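Teleoperators wanted at Arkbridge – paid, part-time, no robotics background needed

Posted 26 January 2023

Hi! I run the data collection room at Arkbridge, and I'm looking for people who'd like to spend a few hours a week driving a robot arm by hand so that a piece of software can learn from watching them do it. If you've ever gotten weirdly absorbed in a claw machine, or you're the one in the family who does the tiny screws, keep reading, because I probably want to hear from you.

I should say up front that I wrote this ad myself instead of handing it to the recruiting people, so it rambles a bit. The practical stuff (pay, hours, how to apply) is further down if you want to skip ahead.

What the project is

We have a learning system called Ruddock. Ruddock is supposed to pick things up, put them down where they belong, stack them, slide them out of the way of each other, and generally do the kind of tabletop tidying a four-year-old can do on a good day. It learns from demonstrations. A person moves the arm through a task using a hand controller, we record everything the arm did and everything the cameras saw, and that goes into the pile as one example. Then the person does it again. And again, with the blocks in different spots, and then with different blocks.

Our partner on this is Provura, who do the training side. They take what we collect, train on it, and come back to us with a list of the things Ruddock is still bad at. Right now that list is mostly about clutter: blocks sitting close together, blocks half behind other blocks, a block you have to reach without bumping its neighbor. So that's what the next round is going to be full of, and it's why I need more hands.

The round is called Lavon (we name the rounds, don't ask me who picks them) and it's made up of 276 different task setups. Every setup gets done by several different people, since everybody grabs things a little differently and we want all of that in there. So far we have 113 of the setups finished. I'd love to have the whole set wrapped up by the end of May.

What you'd be doing

You sit at a station with a controller in your dominant hand and a screen next to you. The screen shows you the starting layout, and you set the blocks out on the table to match. It doesn't have to be perfect to the millimeter, but it does have to be the right blocks in the right general places. Then you read the instruction, something like "put the red block next to the front teal block," press start, and do it with the arm. When you're done you press stop, mark whether it went well, and set up the next one.

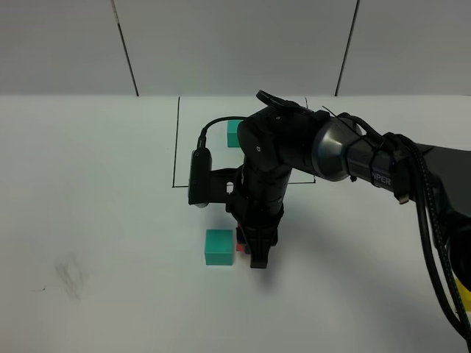

A single demonstration usually takes less than a minute once you've got the feel of it. A session is 90 minutes with a break in the middle, and I'm strict about the break. Your wrist will feel fine right up until it doesn't, and tired people make jerky demonstrations, which then turn into a jerky robot. I've had to throw out whole afternoons for that (my own included, I'm sorry to say).

The part that surprises people is that I don't want only flawless runs. If you come in a little off and have to back up and try the grab again, keep going! Those recoveries are some of the most useful recordings we have. What I do need is for you to mark them properly. A run where you dropped the block and called it a success hurts us a lot more than a run where you dropped the block and said so.

You'll also be asked to:

Wipe down the table and check the marked work area at the start of each session. If a line has worn away, tell me and I'll redraw it.

Look over the camera views before your first recording. If one has shifted, stop and come get me. Please don't nudge it back yourself.

Type a short note when something odd happens. Two or three words is plenty.

Watch back a handful of somebody else's recordings each week and flag anything that looks mislabeled. Somebody else will be doing the same with yours, and it's all very friendly.

Who I'm looking for

Mostly I'm looking for patience. The work is repetitive, and I'm not going to dress that up. You will move small blocks from one place to another many, many times. Some people find that restful – I do, with the radio on – and some people are climbing the walls by the second session. If you're the second kind, no hard feelings at all, but it's better for both of us to figure that out early.

You don't need a degree, and you don't need to know how to code. Among the people who've done this before we've had a retired dental hygienist, a couple of students, a guy who repairs accordions, and a parent who wanted something quiet to do during school hours. The hygienist was the best operator I've ever had, by a mile.

You do need to be 18 or older and able to get to our building in person, as there's no remote version of this. You should be comfortable reading short written instructions in English. Left-handed people are very welcome, and in fact I'm short on left-handed demonstrations, so please mention it if that's you. Two of the stations can be raised to standing height, and one has plenty of clearance underneath for a wheelchair. If you need something else set up differently, ask me and we'll work on it together.

If you've had a recent wrist or shoulder injury, I'd rather you wait until it's healed up. I'll still be hiring then.

Training

Your first session is all practice, and it's paid the same as any other. I'll sit with you. We start with moving the arm around over the table without touching anything, just so you get used to how it follows you, and then we do single blocks, and then two. Most people overshoot for the first half hour. The arm is stronger than it looks, so we also go through the stop button, where your free hand should be while the arm is live, and the rule about nobody reaching into the work area until it's parked. That last one I repeat so often that people have started saying it along with me.

After that you do a practice set of 200 short runs spread over your first few visits. They don't go to Provura. They're for you and me to look at together, so I can tell you things like "you're closing the gripper before you're all the way down" or "slow down on the approach." Once that set is done you're on to real recordings.

Hours and pay

You choose your slots on a shared calendar, and I ask for at least two sessions a week so you don't lose the knack between visits. Four a week is the most I'll give anyone. Mornings fill up first. Evenings are wide open if you have a day job.

Pay is hourly, it includes setup time and reviewing time, and it doesn't depend on how many demonstrations you get through. I fought for that one. When people are paid by the piece they rush, and I can see it in the recordings from across the room. The exact rate is on the form, along with the parking information. There's coffee, and a cabinet of snacks that I restock with more enthusiasm than judgment.

What gets recorded

We record the arm's movements, the gripper opening and closing, and video from the cameras at the station, which are pointed at the tabletop. Your hands may show up when you're laying out blocks. We don't record sound. Each operator gets a number, and that number is what goes out with the recordings; your name stays in our own payroll files. You'll get the full consent form before your first session, and I'd like you to read it at home instead of skimming it at the front desk. If you have questions about it, bring them along and we'll go through it before you sign anything.

How to apply

Fill in the short form on the Arkbridge careers page under "Lavon operators." It asks for your contact details, the hours that suit you, which hand you write with, and a few sentences about anything you've done that took steady hands or a lot of patience. Knitting counts, and so do model trains, cake decorating, and untangling somebody's Christmas lights. No resume needed, though you can attach one if you've already got it handy.

I read every form myself and I'll write back either way, usually within two weeks. If it looks like a good match I'll invite you in for a short visit – you'll see the room, try the controller for ten minutes, and decide whether you like it. You can bring a friend along if they want to try it too. I've filled more than one slot that way.

If you applied for an earlier round and we ran out of places, please do apply again! We have more stations now and I'd be glad to see your name come up.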